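Local Government and You, Unit 4: How a Town Council Decides Things
Handout for the evening group. Instructor: Seul-gi Seol

Bring this with you next time. The copier has eaten its monthly allowance and there will be no second printing.

1. Where we left off

Last unit we covered who sits on a council and how they got there. This unit is about what happens once they sit down. Our running case is the town of Ovley, which spent most of a winter deciding whether to ban gas-powered leaf blowers. I picked it because the paperwork is complete and because the stakes are low enough that you can follow the procedure without wanting to throw something.

Quick recap of the cast. Ovley has nine council members, one of whom is picked by the others to run the meetings. There is a town clerk, who writes everything down, and a town attorney, who says "I would advise against that" and is paid by the hour. The public gets the folding chairs.

2. The agenda is the meeting

If you take one thing home tonight, take this: an item that isn't on the agenda can be talked about but usually can't be voted on. The rule protects people who read the agenda, decided nothing on it concerned them, and stayed home. It also means that a resident who turns up angry in January will, with luck, get a vote in March.

Ovley's agendas come in a fixed order:

Call to order
Approval of the last minutes
Public comment
Consent items
Old business
New business
Adjournment

Consent items are the ones passed in a single lump without discussion. Read them. The purchase of road salt lives there, and so, now and then, does something that a member would prefer not to discuss. Any one member can ask to have an item pulled out and debated separately. In Ovley this is considered slightly rude.
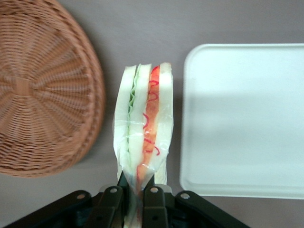 The leaf blower question first showed up under new business, as "Landscape equipment, noise, discussion of." You will notice that the word "ban" is missing. Agenda language is often written so that no sane person would leave the house for it. Get in the habit of asking the clerk what an item means. Clerks are usually glad to be asked, and they know more than anyone else in the room.

3. Petitions: what they do and don't do

The Ovley petition had 800 signatures, and the organizers were surprised to learn that it obliged the council to do nothing at all. There are two kinds, and people mix them up constantly.

An advisory petition is a letter with a lot of names at the bottom. The council receives it, thanks you, and files it.

A binding petition, where state law or a town charter allows one, forces a public vote or at least a formal hearing. It comes with rules about who may sign, how the sheets are laid out and when they must be turned in. Sheets get thrown out over a missing street address. This sounds petty until the other side's sheets are the ones being checked.

Ovley's was the first kind. It still worked on the members in a practical way, since several of them recognized the names of their own neighbors, and in one case a spouse.

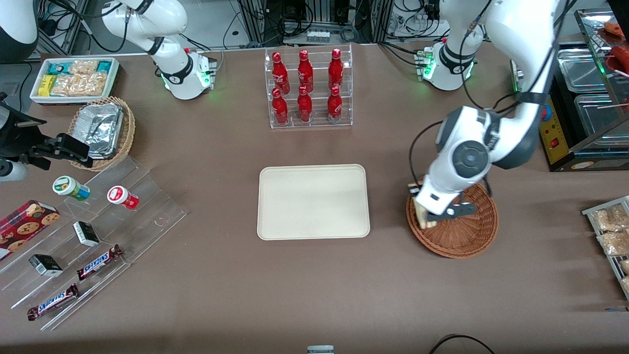 Fig. 2. Snacks, drinks and containers on the table.

4. Speaking at public comment

Most towns give each speaker a few minutes. Three is common. Ovley allows two when the list is long, and there is a small light that turns red, and members watch the light more closely than they watch you.

Some advice, gathered from many evenings in folding chairs:

Say your name and your street first. Say what you want the council to do second. Everything else can follow.

Don't read out a letter the members already have. They will follow along on paper, finish before you, and look at the ceiling.

If the person ahead of you made your point, say you agree and sit down. You will be remembered fondly.

Don't expect an answer. Members are often told not to debate with speakers, so the blank faces are procedure — mostly.

The best speaker in the Ovley minutes ran a two-person yard crew. She explained what a battery blower costs, how long a charge lasts on wet leaves, and how many months she would need to switch over. Her remarks take up half a page. The final ordinance borrowed two of her sentences almost word for word, without credit. 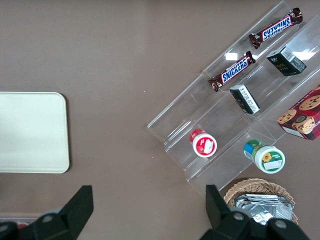 Reading time for the remaining sections: 9 minutes

5. Resolution or ordinance?

A resolution states an opinion or directs the town's own staff. An ordinance is local law, with penalties. Ovley passed a resolution first, declaring that the council "supports quieter seasons." It was carried without a single vote against and changed nothing. The attorney did not advise against it.

The ordinance took two readings at separate meetings, a published notice and a hearing. It bans gas blowers before 10 in the morning in the first year and altogether after that, with a $30 fine. Enforcement was left to a future meeting.

6. For next time

Read the Ovley minutes in your packet, then find the latest agenda for your own town. Pick one consent item and write a paragraph explaining it to a neighbor. If you can't work out what it means, write down who you asked and what they told you.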